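2019-10-09, bench notes, bread box

Picking up where I left off before lunch, same chore list, still on lids. The drawer is parked until the new slides come in, and I refuse to touch the dishcloth again this month (all of September went into that cloth and I have nothing nice to say about it).

So, bread box. I like this one a lot as a chore! A roll-top lid is something every kid in every kitchen can work without looking, and it asks for a couple of things our arm is bad at. The lid travels on an arc around its pivots, so if the wrist goes in a straight line you're either sliding off the plastic or dragging the whole box across the table. And the box weighs next to nothing. A person puts a hand on it without thinking. We have one arm, so no second hand to put anywhere.

What I changed from last time: the path is now an arc fitted to the lid instead of four waypoints joined up with straight bits, and I dropped the push force limit way down. Renaud (the planner, for whoever reads this later and wonders) doesn't love arcs that finish near the top of its reach, so I also moved the start pose. Plukton is still doing the finding-the-rim part and I left its settings alone. One change at a time, Virgil keeps telling me, and then I go and make three.
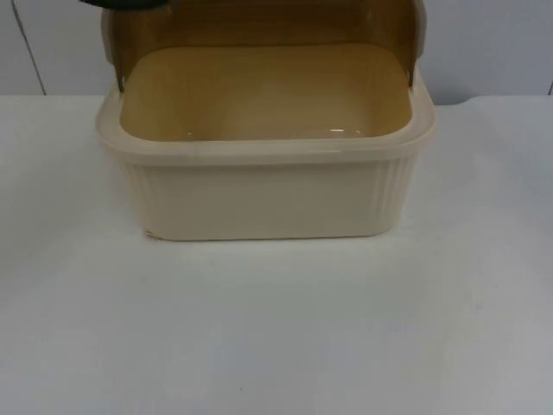 Lid back, fingertip still against the top curve. Box empty.

I'm pretty happy with that. My rule for calling it open is that the lid is far enough back for a loaf to go in without brushing it, and that it stays there once the gripper lets go. That second half matters more than I gave it credit for. With the old path we logged a bunch of opens in September that I'd now throw out, the arm was basically holding the door.

Numbers for the day: 27 tries on the new arc. I haven't sorted them into good and bad yet, I want to go through the logs with coffee and not at the end of the afternoon when everything looks like a success. The plan says 100 before we change anything else, and the grant text says 1000 by the end, which, fine, we'll see.

Couple of things to fix or at least think about:

Force readings get jumpy near the end of the arc. Could be the pivots, could be the wrist. Swap the wrist pad before blaming the box.

The finder is less sure of itself on cream plastic against a white table than it was on the dark box we borrowed. Makes sense, but it's a problem for real kitchens, which are full of pale stuff on pale counters. Don't fix it by painting the box! I know it's tempting. If we make the kitchen easy for the machine we've only learned about our own kitchen.

Naming, again: the run folder from the morning is called Urine. It was supposed to be "Urn" plus a suffix and autocomplete got me, and now it's in the paths and two scripts point to it. I'll rename it when the batch is over. Please don't send the link to the sponsor before then.

Next up is putting something in and closing the lid on it. I'm using a block for the stand-in because bread tears and crumbs, and I don't want crumbs in the fingers. Start with the lid open and the block out on the table away from the box, then pick, carry over the rim, set down, let go, close. Picking a cube is the easy part, we've had that for ages. Going down inside the box with the lid standing up behind is where I expect the knuckles to hit something. Willier has a collision check for this but it treats the lid as a flat plate, and it's really not one, so I'll have to give it a curved shape tonight or live with a big safety margin.

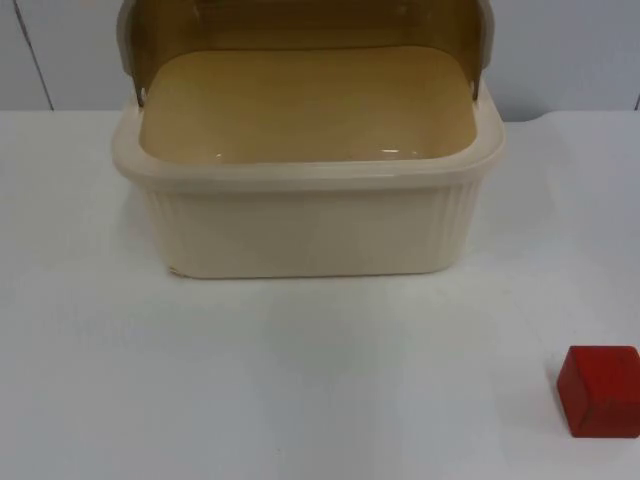
Virgil Radu read the draft of this over my shoulder and thinks I'm grading too kindly. His point is that opening a bread box isn't a chore, putting the bread away is the chore, and until the arm can find the loaf, squash it a little without ruining it, get it in and shut the lid in less time than it takes him to get annoyed and do it himself, he won't say a machine does it. He'd also like it tried with the box shoved in a corner next to a toaster, like at his place.

Okay, fair. I'd still count the lid as progress, because a month ago we couldn't do even that without taping the box down. But if somebody asked me today whether they could have one of these for the kitchen, I'd say no, keep your hands. Maybe for a shop counter where the box never moves and someone is there to reset it when it gets stuck.

I do think the close is going to be easier than the open. Gravity helps after the halfway point. Writing that down so Virgil can laugh at me later.

To do: wrist pad, curved lid shape for the checker, sort the 27, real loaf (the cheap sliced kind, still in the bag), ask about a toaster.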